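Why Robots Have Rules (and Who Gets to Write Them)
by Lowri Gethin

When I tell kids that I write rules for robots, somebody always asks if I tell them not to take over the world. Sorry, no! My rules are much smaller than that, and I think they're more interesting.

Take the rule about hands. At Wurkska, where I work, we have a robot arm named Gough. If a person reaches into the space where Gough is moving, Gough has to slow down. If the person comes even closer, Gough has to stop. It doesn't get to finish what it was doing first — not even if it was one second from being done.

Then there's the big red button. Every robot in our building has one, and anyone can press it, even a visitor. You will never get in trouble for pressing it. Last June I pressed it by accident with my elbow, and people just said "good, it works" and went back to lunch.

Some rules are about being gentle. Think of all the little things people do with their fingers, like getting ready at a makeup table with pencils and palettes all over the place. You don't squeeze a pencil the way you squeeze a jar lid, right? 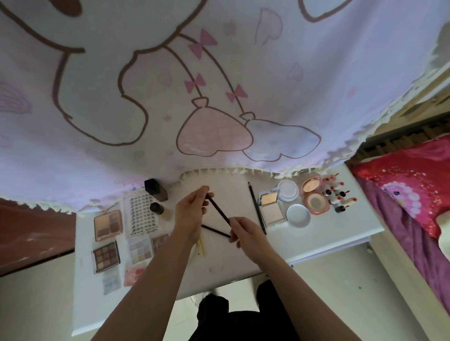 A robot has to be told that. So we write down the hardest squeeze it's allowed to use, and then we test it 100 times before it gets to work near anyone. If it squeezes too hard even once, we fix it and start again from the beginning. (Gough had to start again 2 times. I was pretty grumpy about it.)

Our rule book has 40 pages now, and we still change it when someone spots a problem. Want to try it yourself? Pick a chore, like setting the table, and write the rules a robot would need to do it safely. Then ask a friend to follow them exactly, and see what you forgot.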